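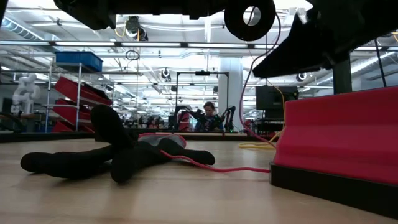
**Butby publishes its house rules for shared robot floors, all 15 pages of them**

BUTBY, Thursday — Wivora and Benkirane today released a joint code of practice for rooms where people and robot arms work within reach of one another. It replaces an earlier draft of 894 clauses, which reviewers praised for its thoroughness and, in most cases, did not finish.

The new code is called Dinero, after the meeting room where it was written. It covers teleoperated arms, loose cables, soft test objects and the old question of who is allowed to say "clear."

Under the code, an operator must have a direct view of the arm before moving it. Cables on a work surface are checked at the start of every session. Speed limits are posted at each station in type that can be read while standing up, and any arm left idle for 15 minutes goes into a protective stop. Restarting it takes two people, who must both be in the room and, the text adds, awake.

"We had a rule on the correct way to write rules," said Raluca Sandu, lead editor of the code. "It had three appendices. I miss it a little."

Section 2 deals with emergency stops, which may no longer be used as coat hooks.

The code is voluntary and free to copy. Sites that adopt it are asked to report near misses every month, including the embarrassing ones. Comments on the first edition are open until December and should be shorter than the code.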